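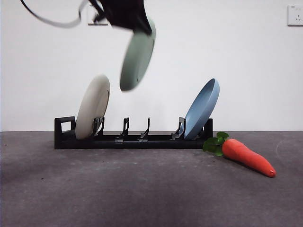

Plate into rack: how many demos before you change the layout?

Search this forum... Search Advanced search

gridlock_ml
Posted July 14, 2023

I'm collecting teleop demos for a single task, pick up a plate and put it in a dish rack. The plates are different colors, the rack is black plastic, and a toy carrot lies nearby as a distractor. One fixed camera looks at the workspace and a small one rides at the wrist. The arm is a Resitz and I'm training with the Gadamen code, mostly on default settings.

What I've been doing is 23 demos per layout, then I move the rack, swap which plates are already in it, and do another batch. I have 16 layouts. The policy gets the plate over the rack in most rollouts but picks a bad slot, or it comes down on top of a prong and pushes. With the cream plate and the blue plate at the two ends and the middle open, it still drifts to one side.

Should I be doing fewer demos per layout and more layouts? Or is 23 too few to learn the insertion at all?

tomato_stake
More layouts. 23 of the same thing is mostly you repeating yourself. I do 5 and move everything.

gridlock_ml
Five seems low for a part that needs the plate lined up with a slot. Reaching I can believe.

pallet_jackson
I'd disagree with 5 too. Reaching generalizes early and the last couple of inches do not. If you only give it five tries at each rack position, it sees five slightly different insertions and averages them. We did plate racks at our site in Stiltumau last December and the insertions got better when we added demos at the same positions. I don't have a clean comparison for you, because we changed the fingers in the same week.

tomato_stake
So you don't know if it was the demos or the fingers.

pallet_jackson
Correct. I still wouldn't go to five.

lowrate_usb
Before the counts, how are you starting each demo? If the arm always starts from the same pose with the plate in the same place, the layouts don't buy you much. I'd vary the start before I varied anything else. Also, are you tilting the plate the same way every time? If some of your demos come in steep and others come in almost upright, you've got two ways of doing the task in there and it has to pick one.

gridlock_ml
Start pose is the home pose plus a small random offset, set in the script. The tilt is me. I know I come in steeper when the open slots are in the middle, because I'm worried about hitting the plates on either side. I hadn't thought of it as two ways of doing it, but I can see that.

I went back through some of the wrist recordings last night to see what the policy has to go on.

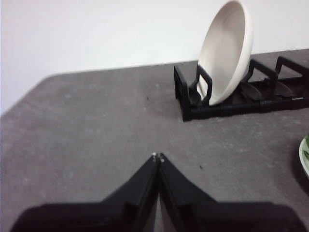 The thing I keep coming back to is how much the wrist view depends on where I park before the approach. From the left, the rack is far off in a corner of the view and only part of it fits. If I start closer, the dividers are large and it has something to line up on. I think my habit of approaching from the left is costing me detail at the point where it matters. The fixed camera sees the whole rack but the prongs are only a few pixels wide at the resolution I train on.

lowrate_usb
What resolution?

gridlock_ml
Whatever Gadamen downsamples to by default. I haven't touched it.

lowrate_usb
Touch it. Or crop the fixed camera to the work area first. Cropping is free. Thin black parts get lost when you shrink the whole view, and a plate prong is a thin black part. I'd do that before I recorded one more demo.

pallet_jackson
Agree on the crop. Check how much blur you have while the arm is moving as well. If the plate smears every time you swing it across, shorten the exposure and add a lamp. We run a fixed exposure on both cameras. Auto exposure kept shifting when the arm came between the light and the rack.

tomato_stake
Blur in transit doesn't matter much in my experience. You need it sharp when you're lowering, and you should be slow there anyway. Policies trained on slightly blurry video handle slightly blurry video.

pallet_jackson
If you're slow there. A lot of operators aren't after the first hour.

sorrel_bench
New to this and collecting a similar set, cups instead of plates. Do you keep the failed attempts? I have 13 where the cup tipped over and I picked it up again and finished. The Theodorakopoulos guide says to throw out anything with a recovery in it, but that seems like a waste.

lowrate_usb
Keep them, in a separate folder. If the recovery is clean, they're useful. If you spent ten seconds hovering and thinking, cut them. Hovering is the worst thing you can teach it. You end up with an arm that stops over the rack and stays there.

tomato_stake
I throw them out. It's faster to record a new one than to argue with yourself about an old one.

sorrel_bench
Some of mine do have hovering. I'll sort them.

gridlock_ml
Mine does the stopping thing now and then. I put it down to the network. I probably do pause over the slots when I'm deciding which one to use.

pallet_jackson
Decide before you press record. Say the slot out loud or write it in the episode note. Then you also have a slot label if you want one later. And mix which slots are taken. If your open slot is always in the same part of the rack, it will learn the place and ignore the plates.

gridlock_ml
I checked the notes. The middle is open in most of my layouts. I was filling the ends first because they're easier to reach by hand.

lowrate_usb
Then I'd fix that and leave the number per layout alone for now. Changing both at once puts you where pallet_jackson was with the fingers.

pallet_jackson
Fair.

gridlock_ml
Plan for the next batch: crop the fixed camera, choose the slot before recording, same tilt each time, and pick the filled slots from a random list. Still 23 per layout. I'll retrain on the old data with only the crop first so I can see what that does by itself.

tomato_stake
Try one set at five per layout if you have a spare afternoon. Same total number of demos, so it's a fair test.

gridlock_ml
I can do that after the crop run. The arm is booked until then, so it will be a while before I post numbers.

sorrel_bench
Following. Does the crop have to be the same for every layout, or can it move with the rack?

lowrate_usb
Same for all of them, and the same when you run the policy. Make it wide enough to cover every rack position you plan to use.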